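Budgeting for a two-arm tray clearing bench – what am I forgetting?

tratwood_kjell wrote:
I have to turn in a equipment budget for our canteen trial by the end of April and I keep going back and forth. Arms and rail are sorted. It's the small stuff that scares me – trays, racks, spare fingers, cleanup. My list so far has 850 for spares and 100 for dishes. Too low?

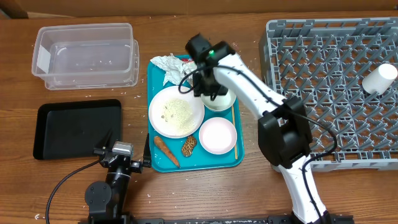
Teal tray, plate still full, rack on the right

rosco_m wrote:
100 for dishes is plenty! Ours are cheap canteen stuff. I'd move money into cables and grippers, and get a decent hand vacuum, because rice gets everywhere.

marit_r wrote:
Disagree with Roscoe, sorry. Buy doubles of every bowl and tray now. We had to swap bowls at Harkiscombe halfway through and had to set up all our grasps again (two weeks gone). Also think about where scraps go. You want a bin for tissue and wrappers and a separate tray for food.

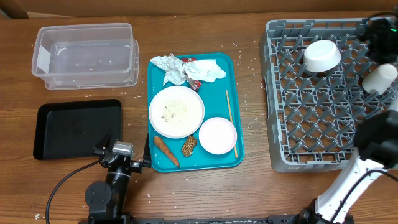 Re: doubles of everything

rosco_m wrote:
Fine, doubles of bowls, I'll give you that one. But a second rack? Ours is the one thing that never needed replacing. I'd put that 40 into fingertips.

tratwood_kjell wrote:
OK, bowls doubled, one rack, and I'm adding a line for bins and a vacuum. Italo in purchasing will grumble but he always does.

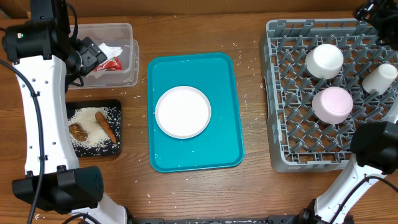 Do you budget for spare fingers per arm or for the whole bench?
Per arm. We keep 10 for each and reorder when half are gone.

marit_r wrote:
Same with us. Still think you want the second rack, though.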